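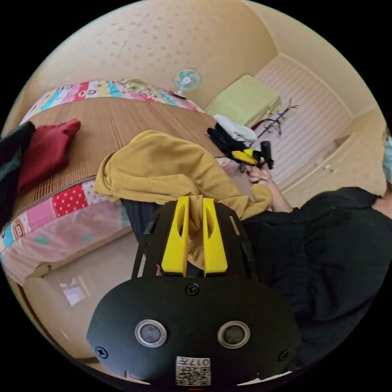
Bedroom cloth handling, gripper 017, with a mustard-yellow knitted garment over the fingers.

Sun 8 September
By Erasto Were

# Katetti: household cloth handling

Katetti is a set of demonstrations recorded by people using hand-held grippers in furnished rooms. It was put together at Gatwood for training policies that pick up, move and fold clothes and bedding. No robot arm was used in the recording. The policy is expected to learn from the view at the gripper and the path the gripper takes.

## Contents

The release holds 1,902 demonstrations, split by site. 210 of them are kept back for testing and come from rooms that do not appear in the training part. Please keep that split if you report results, otherwise they can't be compared with ours.

Tasks are picking up a garment, laying it flat, folding it once, folding it twice and putting it on a pile. The task name is stored with each demonstration. Where the person changed their mind halfway, the name is the one they were given at the start.

## How it was recorded

Operators were shown each task once and then left to work at their own speed. They were told not to tidy the room first. Beds have mats, quilts and cushions on them, and clothes lie where they were left.

Each gripper has a number on its front plate, and the same number goes in the `tool` field. Check this field before mixing demonstrations, as finger width was calibrated separately for each tool.

The image is circular with black corners. We have not cropped or flattened it. The script `flatten.py` will do so, but it loses a good part of the sides.

## Known problems

- Knitted items are over-represented. Trimedska, the earlier set, had the opposite fault.
- Large pieces of cloth can cover the fingers for long stretches. Finger width is still logged.
- A second person may be in view. Leave these demonstrations out if your method can't cope with them.
- 16 demonstrations from the Fairclough site have a late start on the pose track. They are listed in `late.txt`.

## Changes

Version 5 corrects the task names for two-fold demonstrations. The next version is planned for November and will add towels.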